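Cold brew tea in bottle, how long do you keep it?

anqi_fan
Hello all. In July I started to make tea at home and put it in a plastic bottle for the day. I use 2 spoons of black tea for 700 ml of cold water, and leave it in the fridge for the night. In the evening the tea looks cloudy. Is it still good to drink? The taste is a little flat, but not sour.

Dokari
Cloudy is normal for strong black tea when it gets cold. I would drink it.

Ornel
I do not agree with Dokari. If it stood on a desk all day, pour it out. I keep mine one day, in the fridge only, and in glass. Plastic holds the smell of old tea.

Dokari
Ornel, glass is heavy in a bag. I wash my plastic bottle with baking soda and I have no smell.

Skomeck
What cups do you use, Anqi? In a white cup every tea looks darker than it is, so maybe you make it too weak.

anqi_fan
Thank you for the answers. I drink from plastic cups, one pink and one light blue. The tea is brown and murky, please look:

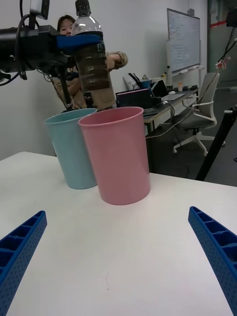

Re: Cold brew tea in bottle, how long do you keep it?

Shao
I think the color is fine, but a photo cannot tell you if it is fresh. Smell it first. Also try one spoon less, and take the leaves out before you go to bed.

Ornel
Still one day for me.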